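Print
E-mail

4. Indoor noise and the time spent at home

The outdoor readings described in Section 3 tell only part of the story. Most people in the two districts spend their evenings and nights indoors, and the walls, windows and floors of a building decide how much of the street gets in. We therefore placed sound meters inside 124 homes in Flata and Laker. Each meter ran for four nights, including one Sunday, and was set in the main living area away from the windows.

Households were recruited by letter and then by a visit. In Laker, where more people rent, nearly 60 of the homes we first wrote to had changed tenants by the time we called, and the new tenants were invited instead. Meters were handed out in February, when windows are mostly kept shut. The indoor levels are for that reason lower than we would expect in summer, and the gap between the districts may be smaller as well.

Participants also filled in a short diary. They noted when they cooked, when the television was on, when visitors came and when they went to bed. We used the diaries to separate noise made inside the home from noise that came in from outside. Cooking was the hardest to deal with. Pans, plates and utensils make short, sharp sounds that a meter can easily confuse with a car door or a dropped load on the street. Periods marked as cooking were left out of the main results and are treated separately in the appendix.
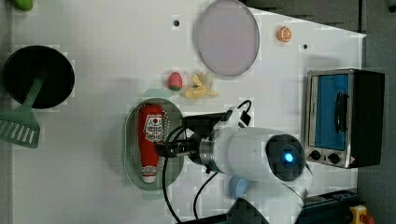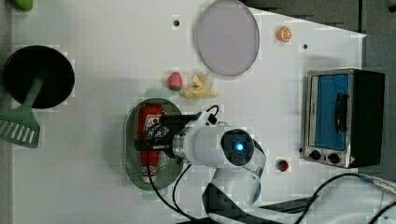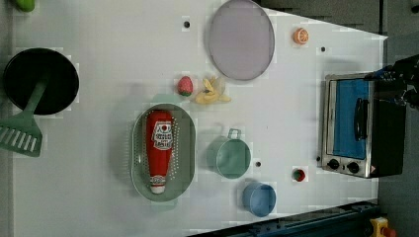

Figure 3. Three views of a white tabletop with a round black frying pan, a green slotted spatula and a large round plate.

With cooking periods removed, homes in Laker were louder than homes in Flata at every hour of the night. The difference was largest between 4 a.m. and 6 a.m., when delivery trucks use the ring road. Income explained part of it. Households with lower incomes were more likely to live on the lower floors and on the road side of the building, and fewer of them had double glazing. When we compared only homes on the same floor and with the same type of window, the gap became smaller but did not close.

The share of long-term residents in a block also mattered. Blocks with a high turnover of tenants had more complaints about noise in the diaries, but fewer formal complaints to the city. Mtshali found the same pattern in an earlier survey of apartment blocks and put it down to tenants not knowing whom to call. Our diaries give some support to this. Several people wrote that they had thought about complaining and did not know which office dealt with it.

Two limits should be kept in mind. The Brerkance meters we used do not record sound itself, only its level, so we depend on the diaries to say where a noise came from. And people who agree to keep a meter in their home may be more bothered by noise than their neighbors are.

The diary forms were coded by Kolbrún Bach.

E-mail this section
Print this section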